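We use cookies to make this site work and to show you content you might like. Accept all / Manage preferences

Right, bathroom thread. A few of you asked how the cleaning is going now that I've taken on the upstairs at Notalar. Mostly it's going slowly, and mostly that's the marble.

1/ For anyone new: Notalar is a guest house, 13 rooms, and I do the bathrooms. Whoever fitted them liked beige. Beige tiles, beige and brown stone, and big gold mirrors that must have cost more than my car.

2/ Marble first. No vinegar, no lemon, no limescale spray. I know everyone's nan used vinegar on everything. It's an acid and it eats the polish. You get a dull patch and you can't wipe a dull patch off.

3/ I say this as the person who put a dull patch on the worktop in the room by the stairs in my first week. Size of a 50p. It's behind the tissue box now.

4/ What I use is warm water, a drop of washing-up liquid, a soft cloth, then a second cloth with plain water, then a dry one. Three cloths. If you skip the middle one you get a film that shows up as soon as the light's on.

5/ I did try a proper stone cleaner from Vendora. It's fine. Smells of nothing, leaves no streaks. I couldn't see much difference from the washing-up liquid, so I keep it for the days when guests have left make-up on the stone.

6/ Toothpaste is the other thing. It dries hard round the taps and people go at it with a scourer. Lay a wet cloth over it, go and do the toilet, come back. It lifts.

7/ The fronts of these worktops are curved, and drips run down and sit underneath the edge. Run your hand along the underside. I did that in a room that had supposedly been done and my fingers came back grey.

8/ Now the mirrors. Dark gold frames with a raised pattern all over, and dust gets into every bit of it. A duster only moves it along.

9/ I use a soft paintbrush, one of the wide ones for gloss, never been near paint. Start at the top, work down, hoover the worktop after. Dry brush only. I don't know what the gold finish is and I'm not going to find out by wetting it.
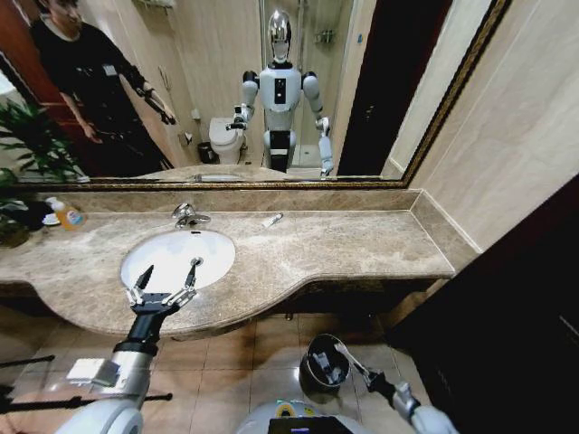

10/ Glass comes after the frame, or you brush dust on to clean glass and do it twice. Spray the cloth, leave the mirror dry. If liquid gets in behind the bottom edge the silver goes black in spots and then it's a new mirror.

11/ On a mirror this long I do the left half, then the right half, then stand in the doorway and look at it from the side. Smears only show from the side – straight on you'd swear it was perfect.

12/ Shower glass. Squeegee every time, top to bottom. I've asked for a little sign asking guests to do it as well. The answer was that guests don't come on holiday to squeegee. Fair enough.

13/ Wipe the chrome in the shower with a dry cloth last thing. Water marks on chrome make the whole room look dirty even when it isn't.

14/ Cloths: I got a pack of 100 from Bododus in June. 70 are still decent. The rest went fluffy in the wash, my own fault, I used fabric softener. Don't use softener on cleaning cloths, they stop picking anything up.

15/ Colours, as somebody will ask. Blue for mirror and glass, yellow for worktop and basin, red for toilet and nothing else ever. Red ones get washed on their own.

16/ Time. My best for one whole bathroom is 53 minutes, and that was a deep clean with the frame brushed and the grout done. An ordinary changeover is a lot less.

17/ Order, if you want to copy it: bin out, toilet product in and left to soak, brush the frame, shower, mirror, worktop, toilet, floor. Back out of the door with the mop.

18/ Still to sort: sealing the marble. There's a tub of Filali sealer in the cupboard with no date on it and the lid's stuck. If anyone has sealed a worktop that gets used every day, how long did you keep people off it? The label says overnight but we've got guests most nights.

19/ Grout is getting its own thread – I've got a lot to say about grout.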